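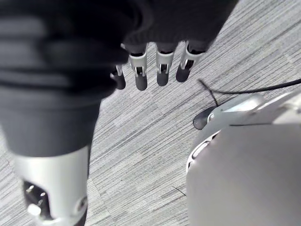
Junpei Ishida spends most of his working hours with his hands inside someone else's, as he puts it. He is lead operator at Pruvico, a small company in Nandholm that records people steering robots through household chores. The recordings are then used to train software that tries to do the same chores alone. We talked over two mornings in March, mostly while he was waiting for things to charge.

He came to the job from dental equipment repair. "I was used to working in a small space with a bad view," he said. "That was about all I had going for me. The first week I couldn't close the hand on a cup."

The company teaches in two ways. For remote work, the operator wears gloves and a headset, and the robot's arms and fingers follow. For hand teaching, someone stands next to the robot, puts the arm in a slack mode and moves it through the job. Ishida prefers the gloves for anything with fingers and hand teaching for big, slow movements such as opening a door.

"When you push the arm around yourself, you feel the weight of it, and you feel when it touches something," he said. "With the gloves you feel nothing. You're going by your eyes. You see the fingertip stop and the thing under it bend, and that's your sense of touch."

Packaged food took him longest to learn. Bags slide, and they change shape when they are squeezed. He said he used to grab too hard and too early, then spend the rest of the run fixing it. Now he brings the fingers in slowly, waits a moment, and only then lifts.
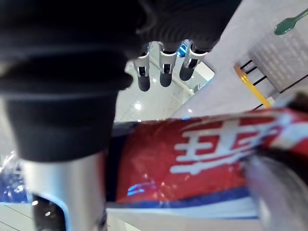

How long does it take before a new operator's runs are good enough to use?

"Three weeks for simple picking, if they practice every day. For small things that have to be turned in the hand, more like two months. I watch for when they stop correcting themselves in the middle of a reach. Before that, the robot would just be learning the corrections."

A good run, to him, is one with no wasted movement and no long pauses. Last month his group recorded 2,285 runs and kept 606 of the bathroom ones. The rest of the bathroom work was thrown out or sent back. Some had a dropped object, some had a lost signal, and some were simply sloppy.

Jaxon Fraser, who checks the recordings, is strict about it, and the two of them don't always agree. Fraser would like every run of a task to look much the same. Ishida wants variety. "If I always come at a toothbrush from the right, it will only ever know the right side," he said. "Then one day the brush is turned around and it has no idea."

Fraser's answer, when I asked him, was short. "Variety is fine. I just want him to tell me when he's doing it."

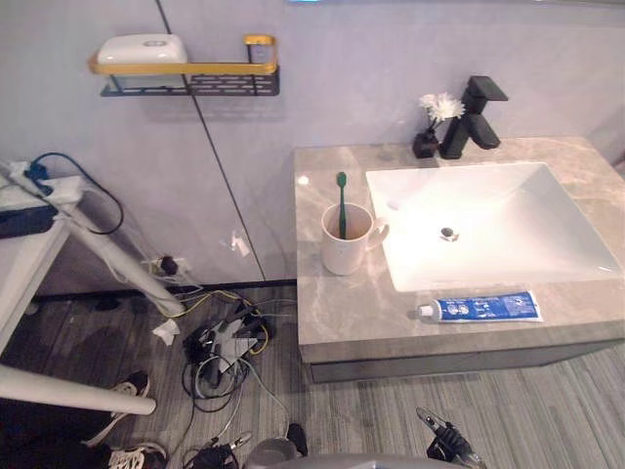
They settled on a written sheet for each task. It says where the objects start, which arm does the work and what counts as finished. Between runs the operator moves the objects to a new starting place from the sheet. The approach is left open, but the operator has to write down which one was used. Ishida admits the sheets have helped. When he looked back at 56 of his own runs from before the change, he could not say what he had been trying to do in several of them.

The software side is handled by another firm, Nesov, and he hears back from them every few weeks. The reports used to be only numbers. He asked for video of the failures too, and he now watches those before planning the next round. "If it keeps missing the same way, it's often something I did. I had a habit of dipping the wrist before I closed the hand. It was doing the dip. I had to look at that on a screen for a whole afternoon."

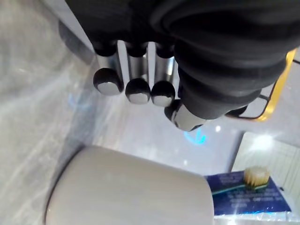

The hardest part of the bathroom set, in his view, is judging depth. The cameras near the wrist give a close view, but a close view can fool the operator about how far there is to go. A toothbrush on top of a box is the kind of setup he gives people in their second month. The handle is thin, and the fingers have to come down over it without shoving the box. He tells new people to look at the gap between the thumb and the fingers and forget about the rest of the hand.

He limits himself to 40-minute sessions with the gloves. After that his shoulders go and his runs get worse, and Fraser sends more of them back. Operators swap out, and whoever is resting resets the objects for the next person.

In the spring the group will move on to a kitchen set for a client called Ngubane. Ishida has been practicing at home with a pair of tongs and a drawer of lids. He wants to try both arms at once, one holding the pot and the other turning the lid — something he has managed by hand teaching but not yet with the gloves.

"I can do each arm," he said. "I just can't look at both of them."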